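Low-Cost Tabletop Arm for Handling Empty Containers: Project Report
Prepared by Saodah Ong and Norbert Machala. Supervisor: Fraser Pringle. Submitted 24 Nov 2025.

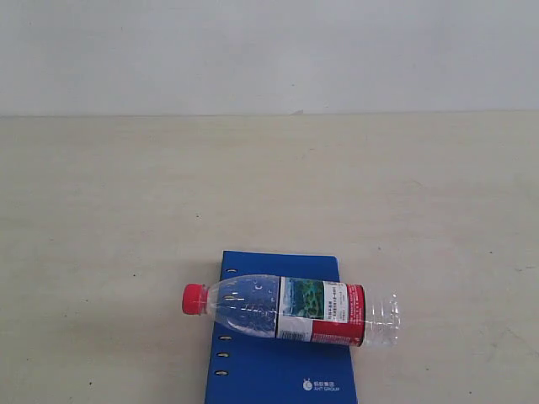

Figure 1. Bottle lying across the notebook on the work surface.

1. Purpose

The project set out to build a small robotic arm, to be named Torkuner, that could pick up a light household container from a table and set it down at a marked position. The work was carried out in the Musuveo shared workshop, with some preparation of parts at the home of one of the authors. The report covers the design, the build, the trials and the changes recommended for any group that continues the work.

2. Scope

The arm was required to handle one object at a time. Glass, full containers and anything with a sharp edge were excluded under the workshop's safety rules. The budget was set at 910 dollars, including the power supply but excluding hand tools, which were borrowed from the workshop.

3. Test objects

An empty plastic drink bottle was chosen as the main test object. It presents several difficulties. The plastic is clear towards both ends, so the colour of whatever lies behind it shows through, and the base is hard to tell apart from a pale tabletop. The red screw cap and the printed label are much easier for the vision program to find. The bottle is also light enough to be pushed away by a finger that arrives early.

A spiral-bound notebook with a blue cover was used as a second surface. When the bottle lies across it, the cap and the base both reach past the cover and over the beige table. The program must therefore treat one object against two background colours, and the gripper must close at a slightly greater height than it would for a bottle lying directly on the table.

4. Design and construction

The arm has a fixed base, a shoulder, an elbow and a rotating wrist. The links were cut from aluminium channel. The first gripper used two straight fingers lined with rubber sheet. These held the bottle at the label but let it turn when the arm was raised. Curved fingers were then printed and fitted in their place.

Wiring took longer than planned. The cable to the wrist motor was first run outside the elbow and caught on the bracket when the arm folded. It was moved to the inside of the channel and held with ties. Mr Muammer Taşdemir, the workshop technician, inspected the wiring before power was applied and asked that the emergency stop be moved to the front of the bench. This was done.

5. Trials

A formal set of 20 attempts was made with the bottle across the notebook. The arm lifted the bottle and placed it at the marked position in 9 of them. In most of the failed attempts the program judged the bottle to be shorter than it was, having missed part of the clear base. The fingers then closed too near the cap and the bottle tipped out of the grip.

The remaining failures were mechanical. The shoulder joint sagged slightly once the motor had warmed up, and the fingers touched the notebook cover before closing. On 2 attempts this moved the notebook and the trial was stopped.

6. Discussion

The result falls short of the target agreed in the project plan. The authors consider that the gripper is suitable for the task and that the main weakness lies in locating the object. Estimating the full length from the cap and label, instead of searching for the outline of the base, should be tried first. A darker table covering was discussed, but was set aside on the ground that the arm ought to work on an ordinary surface.

7. Recommendations

The shoulder motor should be replaced with a geared unit. The height of the supporting surface should be measured before each lift. Spare printed fingers should be kept with the arm, as the present pair has begun to wear at the tips.

8. Acknowledgements

The authors thank Horacio Vergara for cutting the aluminium channel and for his advice on the elbow bracket. The drawings and the trial log are held in the project folder at the workshop office.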